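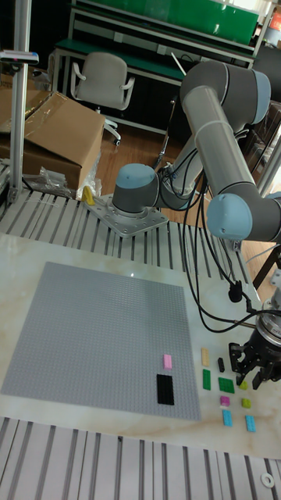

The second stage of the Lostitix building kit is now under way, and this report covers the work done on it since our last update to Bremier. The first stage dealt with the card drawings. The second deals with the parts themselves: which bricks go in a kit, which base they are built on, and how they are laid out before a person starts. We have settled on the large gray LEGO baseplate for all kits. Loose bricks go on the bare table to the right of the plate, spread out so each one can be picked up without moving another. A build starts near the lower right portion of the plate, as with the pink brick and the longer black plate below it. The same layout will be printed on the inside of the box lid.

Parts

We bought 300 mixed bricks in August and sorted them by color and length. The kit will hold 19 of them. Colors were picked to be easy to tell apart on gray. Pink, black and green are fine. Tan is still under review, as two of the readers who checked our cards for us called it yellow and one called it brown. We may keep the part and change the word on the card.

The flat plates are harder to get off the baseplate than the taller bricks, mainly for people with weak fingers. We have added a brick separator to each box. It was not in the original parts list and comes out of the line for small tools.

Cards

There are six cards in the set. Cards one to four are finished and have been through proofreading. Card five has been redrawn because the top view did not show which way a long brick should point. Card six uses a stack three bricks high and needs a side view as well as a top view. The side view is drawn but the lettering is too small.

All cards now use the same words for the same parts. "Brick" means a full-height piece and "plate" means a flat one. Earlier drafts mixed the two.

Work surface

We compared a cloth, a foam mat and a hard tabletop. On the cloth the baseplate shifted when a brick was pressed down. The foam mat held the plate well, but small bricks tipped over on it. The hard top is best for the loose bricks. The instructions will say to use a bare table and to keep one hand on the corner of the plate.

Boxes

Grurkix has sent two sample boxes. The first is too shallow to close over the baseplate and the tray together. The second fits, and the lid is large enough for the layout drawing. We would like to order the second one. The price per box is within the amount set aside.

Budget

Spending is under plan for printing and slightly over for parts. The difference is covered by the money left from the drawing stage. No extra funds are requested.

Next steps

Finish cards five and six. Decide on the wording for tan. Order boxes from Grurkix once Bremier has approved the sample. Pack the first kits at the Laxdal office and send one to Bremier for checking.

Open question for Bremier: should the funder's name go on the lid or only on the back of the card set? We need an answer before the lid drawing goes to print.

Vibeke Grímsdóttir
Laxdal, 25/01/2021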